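Best way to get a gray film off white plastic bins?

Zahira Lau
I have a stack of white plastic bins from Koltell, the plain kind with a handle hole in each end, and the older ones have gone kind of dull. Dish soap does nothing! I work on a big white table, so every smudge shows up next to it.
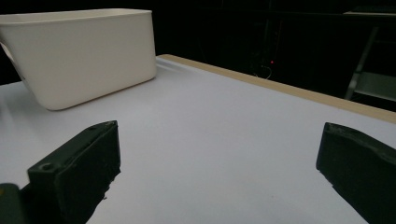 I'd like to get them all looking decent before November, when the craft stuff comes inside. Any ideas?

rornen_40
Baking soda paste, leave it 30 minutes, wipe with a soft rag (not the scrubby side, it scratches). Do the rim and the handle holes with an old toothbrush. Mine came up great!

gohgirl
just buy new ones lol

Veta K.
I'd try plain white vinegar first. Rinse well after.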